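칸을 나누지 않는 쟁반

작은 음식 조각을 담는 흰색 플라스틱 쟁반에 대하여

주방용품 가운데 쟁반만큼 설계 기록이 적은 물건도 드물다. 냄비에는 바닥 두께가 표기되고 칼에는 강재 이름이 붙지만, 쟁반은 대개 가로와 세로 치수만 적혀 팔린다. 급식소와 조리 실습실에서 쓰는 얕은 직사각형 쟁반은 특히 그렇다. 구매 담당자는 식기세척기 랙에 들어가는지, 몇 장까지 쌓이는지를 확인하고 주문서를 닫는다.

주방 집기 설계사무소 오르켄트(Orkent)의 유디트 시몬(Judit Simon)은 이 물건을 오래 다루었다. 그가 맡은 일은 재료를 잘게 썬 뒤 조리대나 접시로 옮기기 전까지 잠시 올려 두는 쟁반, 현장에서 흔히 '중간 쟁반'이라 부르는 품목의 규격을 정하는 것이다. 배식용 식판과 달리 칸이 없다. 내용물이 계속 바뀌기 때문에 칸을 고정하면 쓸 수 있는 면적이 줄어든다.

시몬의 초기 도면에는 칸이 있었다. 세로 칸막이 두 개를 두어 면을 셋으로 나눈 형태였다. 시험 주방에서는 이틀 만에 불만이 나왔다. 당근은 칸을 넘치고 허브 칸은 비어 있었다. 칸막이 뿌리 부분에 수분이 고여 건조 시간도 길어졌다. 두 번째 도면에서 칸막이가 사라졌고, 이후 다시 들어가지 않았다.

테두리와 모서리

얕은 쟁반에서 기능을 결정하는 부분은 테두리다. 바닥보다 올라온 턱은 조각이 굴러 나가는 것을 막고, 바닥판이 휘는 것을 억제한다. 턱이 낮으면 방울토마토 같은 둥근 재료를 담고 이동할 때 손실이 생긴다. 턱이 높으면 집게나 젓가락의 접근 각도가 제한된다. 쟁반 가장자리에 놓인 조각을 집으려면 도구를 거의 수직으로 세워야 하고, 이때 손목이 꺾인다.

모서리의 곡률도 같은 문제와 연결된다. 직각에 가까운 모서리는 면적을 최대로 쓰지만 세척 솔이 닿지 않는다. 곡률을 키우면 세척은 쉬워지고, 대신 모서리 근처의 평평한 면이 줄어 조각이 안쪽으로 미끄러진다. 시몬은 이 구간을 '경계부'로 표기하고 도면에서 별도의 선으로 표시한다. 조리 실습에서 학생들이 재료를 가장 자주 흘리는 위치가 경계부이기 때문이다.

색상은 흰색이 기본이다. 잔여물을 눈으로 확인하기 쉽다는 이유가 가장 크다. 흰 바닥에서는 옅은 회색 반점도 드러난다. 반면 무, 양파, 두부처럼 밝은 재료는 바닥과 구분이 어렵다. 클로브게이트(Clovgate) 조리학교는 이 점 때문에 밝은 재료용으로 청색 쟁반을 따로 둔다. 붉은 재료에는 흰색 쟁반을 그대로 쓴다. 대비가 커서 작은 조각 하나도 놓치지 않는다.

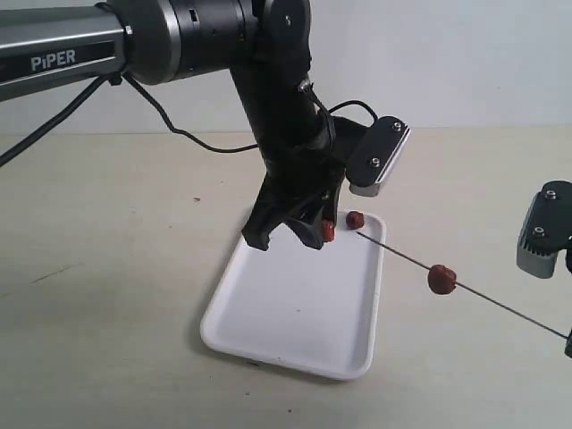
한 조각씩 놓는다는 것

재료를 쏟아 담는 작업과 한 조각씩 놓는 작업은 요구 조건이 다르다. 전자는 용량의 문제이고 후자는 간격의 문제다. 붉은 조각 하나를 손끝이나 도구로 집어 흰 쟁반의 모서리 쪽부터 채워 나가는 방식은 고명 작업에서 흔하다. 시작점을 모서리로 잡으면 다음 줄의 기준선이 생긴다. 중앙에서 시작하면 기준선이 없어 세 번째 줄쯤에서 배열이 틀어진다.

클로브게이트에서 기초 조리를 가르치는 유디트 서보(Judit Szabó)의 수업에는 이 순서가 과제로 들어 있다. 학생은 정육면체에 가깝게 썬 재료를 쟁반 위에 일정한 간격으로 배열한다. 한 과제의 조각 수는 100개다. 평가 항목은 크기 편차, 간격, 표면 손상이며 속도는 평가하지 않는다. 서보의 설명은 짧다. "면이 눌린 조각은 다시 썰어야 합니다. 놓는 단계에서 생긴 손상도 칼질 실수와 똑같이 감점합니다."

집는 힘은 재료에 따라 다르다. 표면이 둥글고 약간 윤이 나는 조각은 접촉 면적이 작아 미끄러지기 쉽다. 힘을 더 주면 눌린 자국이 남는다. 서보는 집게 끝의 폭이 조각의 한 변보다 좁은 것을 권하고, 톱니가 있는 집게는 배제한다. 놓을 때는 바닥에 닿은 것을 확인한 다음 벌린다. 바닥에서 띄운 채 놓으면 조각이 구르고, 옆 조각과의 간격이 무너진다.

쟁반의 방향도 정해 둔다. 작업대 모서리와 평행하게 놓는 것이 원칙처럼 알려져 있으나, 서보의 수업에서는 약간 비스듬히 두는 것도 허용한다. 오른손잡이의 팔은 몸 바깥쪽에서 사선으로 들어오므로, 쟁반의 긴 축을 팔의 진행 방향에 맞추면 어깨의 움직임이 줄어든다. 단, 한 번 정한 각도는 작업이 끝날 때까지 바꾸지 않는다.

작업대와의 관계

쟁반 아래의 면도 작업에 영향을 준다. 밝은 베이지색 상판은 흰 쟁반과 명도 차가 작다. 조명이 위쪽 한 방향에서만 들어오면 턱의 그림자가 경계를 대신 알려 주지만, 사방에서 고르게 들어오면 테두리가 흐려진다. 시몬은 조명 위치를 바꿀 수 없는 주방에는 턱 윗면에 가는 색선을 넣은 변형 품목을 권한다. 가격은 조금 오른다.

미끄럼은 별개의 문제다. 얕고 가벼운 플라스틱 쟁반은 한쪽에 힘이 걸리면 돌아간다. 젖은 행주를 까는 방법이 널리 쓰이지만 위생 점검에서는 지적 대상이 되기도 한다. 제조사 터카치(Takács)는 바닥면에 작은 돌기를 넣는 방법을 택했다. 돌기가 있으면 쌓았을 때 높이가 늘어나므로 보관 수량이 줄어든다. 어느 쪽을 우선할지는 보관 공간에 달려 있다.

교체 시점

오르켄트가 관리하는 실습실과 주방의 쟁반은 모두 675장이고, 지난 점검에서 교체 판정을 받은 것은 115장이었다. 판정 사유는 칼자국이 가장 많았다. 쟁반은 도마가 아니지만, 조각이 조금 크다 싶으면 그 위에서 바로 자르는 사람이 많다. 칼자국에는 색소가 남고, 색소가 남은 자리는 세척 후에도 오염과 구별되지 않는다.

변형은 다음이다. 뜨거운 팬을 올려놓은 쟁반은 바닥이 볼록해지고, 둥근 조각이 가장자리로 몰린다. 점검은 평평한 석판 위에 쟁반을 엎어 놓고 네 모서리를 차례로 누르는 방식으로 한다. 한 모서리라도 흔들리면 배열 작업에서 제외하고, 껍질이나 자투리를 받는 용도로 돌린다.

시몬이 현재 그리는 도면은 열일곱 번째 개정판이다. 바뀐 것은 턱의 안쪽 경사 하나다. 기존보다 완만하게 눕혀 집게가 가장자리 조각에 비스듬히 들어갈 수 있게 했다. 시제품은 10월에 클로브게이트의 실습실로 들어가며, 서보의 반이 기존 쟁반과 번갈아 사용한다.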